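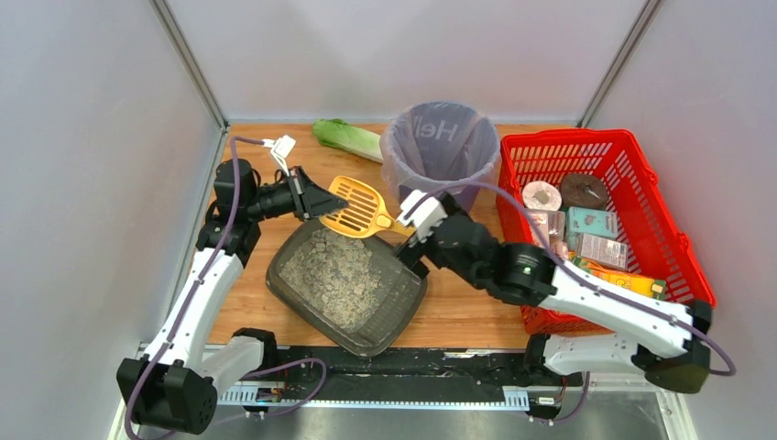 Chapter 5

Comparing Grippers on Real Tasks

What you will learn in this chapter

How to write a task so that two grippers can be compared on it
How to choose between fingertip shapes when the objects are mixed
How to place a wrist camera and route its cable
How to record trials, and what to write when a trial goes wrong
How to read a small table of results without believing it too much

Before you start, you should have finished the calibration exercise in Chapter 4. You will need its joint offsets again in Section 5.3.

5.1 Why the data sheet is not enough

A gripper comes with a data sheet. The sheet gives the opening width, the closing force, the mass and perhaps the closing time. These numbers are useful and we will use all of them. However, they were measured by the maker, usually on a steel block or on a force gauge, and your robot will probably never be asked to hold a steel block.

Consider a litter scoop. Its handle is short. Its head is wide and has slots, so a pointed fingertip can slip into a slot, or catch on the edge of one. When the scoop is pushed into litter, the load does not pull straight down on the handle. It turns the handle inside the fingers. A gripper with a high closing force may still let the handle rotate, if the contact area is small. The data sheet says nothing about rotation, and so two grippers that look equal on paper can behave very differently over a litter tray.

The same is true for soft and wrapped goods. A leafy vegetable gives way under the fingers and is bruised by a force that a cardboard box would not notice. Clear plastic wrapping is slippery, and for many cameras it is also difficult to see. For these reasons we compare grippers on tasks, and we keep the data sheet next to us while we do it.

5.2 The case used in this chapter

Most of the examples come from a bench study by Cyprian Dudek and Sylvie Lachance at the Kesdale teaching laboratory. Their question was simple to say. The laboratory had money for one type of gripper for its two-arm benches, and there were two candidates. The first, from the supplier Wasatden, has narrow pointed fingers. The second, from Fraser, has wide fingers with a rubber pad. In the text we call them gripper W and gripper F.

Dudek and Lachance chose 11 tasks from ordinary housework. Some need only one arm, for example moving a packet from a basket to the table. Others need both, for example passing a scoop from one arm to the other, or opening a bag while the second arm holds the bin. In total they recorded 2,977 trials, of which 939 were two-arm trials. The study began in December and the written protocol was frozen on 23/01/2018. Trials made before that date were kept as practice and are not in the totals.

You may ask why the protocol was frozen so late. Lachance gives the answer in her laboratory notes: "In the first weeks we were changing the task each time the robot failed it. We believed we were testing the gripper, but we were testing our patience." We recommend that you read this sentence again before you do Exercise 5.4.

5.3 Four things to hold constant

When you change the gripper, everything else should stay the same. This is easy to agree with and hard to do. The following four items caused most of the trouble at Kesdale.

The tool point. Gripper F is longer than gripper W. If you do not update the tool point in the controller, the arm will press gripper F into the table. Measure the new length, enter it, and check it against a fixed mark.

The camera. A wrist camera sees the fingers as well as the object. Wide fingers hide more of the object than narrow fingers. You may move the camera bracket to get a better view, but then you have changed two things, and your table must say so.

The cable. A camera cable must be long enough for the wrist to turn fully and short enough that it does not catch on a basket or on the other arm. Turn every joint slowly through its working range before the first trial. Do this again after each change of gripper.

The starting layout. Mark the place of every object. Litter is a special problem, as it never lies the same way twice. Dudek leveled the tray with a flat board before each trial and noted the depth at the center.

5.4 What counts as a success

Write the success rule before the first trial, in one sentence, so that a person who was not in the room could apply it. For the handover of the scoop, the rule was: "The receiving arm holds the scoop by the handle alone for 5 seconds, and no part of the scoop touches the tray."

Notice that this rule says nothing about speed or about how the motion looks. A slow, ugly handover is a success. If speed matters in your application, record it in a separate column. Do not mix it into the success rule.

The form on the next page was developed later at Flirnmont for student use. It has one line per trial and a wide column for remarks. Please use the remarks column. A line which says only "fail" cannot be repaired afterward, but a line which says "handle turned in fingers during lift" already tells you which gripper property to examine in Section 5.5.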